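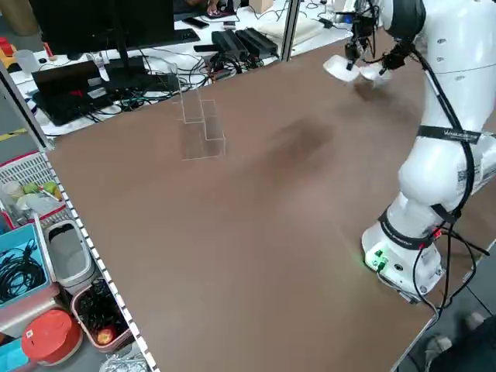 Speaker notes – hanging a small group show
Talk for new members, Villside Photographers' Room
Kumudini Bepari

Start once people have sat down. Say where the toilets are. Phones off. Questions at the end, except for anything about the fixings, which can be asked as we go.

1. Opening

I have hung the members' show at Villside for a while now and also two shows at Atetlow. Most of what I know comes from those two rooms. They are very different. Villside has plaster walls and a rail. Atetlow has painted brick and no rail, and you are not allowed to drill.

Say what the talk covers: choosing, spacing, fixing, labels, taking down. Lighting is a separate talk in December.

2. Choosing the work

Last year's call brought in 446 prints. We hung 63. Give both figures slowly, as people always ask me to repeat them.

Explain how we got from one to the other. First pass was done on screen, with names hidden. Second pass was done with small work prints laid on the floor in rows. The floor stage took much longer and we changed our minds a lot. Pictures that looked strong on a screen sometimes went flat next to others.

Mention that a print turned down for this show may still be a good print. We had four very good harbour pictures and could only use one of them.

Ask the room: who has sent work in before? Wait for hands.

3. Spacing and height

We hang to a centre line of 160 cm from the floor. Some galleries go lower. Pick one height and keep to it for the whole wall, including the small prints.

How to work it out: measure the frame, halve it, take off the drop from the top of the frame to the wire when it is pulled tight. Do the sum on the flip chart. Use a frame 50 cm high with a drop of 6 cm. Half is 25, less 6 is 19, so the hook goes 19 cm above the centre line. Check they have followed before going on.

Gaps between frames. Start at the middle of the wall and work outwards. Leave more space at a doorway. If two people's work meets on one wall, make that gap wider than the gaps inside each group.

Paper templates are worth the trouble. Cut newsprint to the size of each frame and put it up with low-tack tape the evening before. You can move paper all night and do no harm.

4. Fixing

Pass round the hooks. Two kinds: the brass picture hook with a pin, and the rail hook with the nylon line.

We order the rail hooks from Frandsen. The older ones in the cupboard do not fit the new rail, so please do not mix the boxes. I will say this again at the end.

Use 2 hooks for anything wider than your arm is long. It stops the frame tipping each time the door bangs.

For Atetlow we use a free-standing panel system called Pendari. The panels clip together at the top and bottom. Put the feet on first. Last time we didn't and had to take the whole row apart.

5. Labels

Right-hand side, level with the lower edge of the frame. Name, title, type of print, price if for sale. Check the spelling with the photographer. Print spares.

Long statements go on one sheet by the door. People do read them there – less so on the wall.

6. Taking down

Labels off first, then frames, then hooks. Wrap face to face, with card between. Write the name on the outside of the wrapping. Anything left behind after collection goes on the top shelf in the store, under the owner's surname.

7. Close

Repeat the point about the hook boxes. Sign-up sheet for hanging day is by the kettle. Doors open at 9.30 and we need at least one person with a spirit level.

Questions.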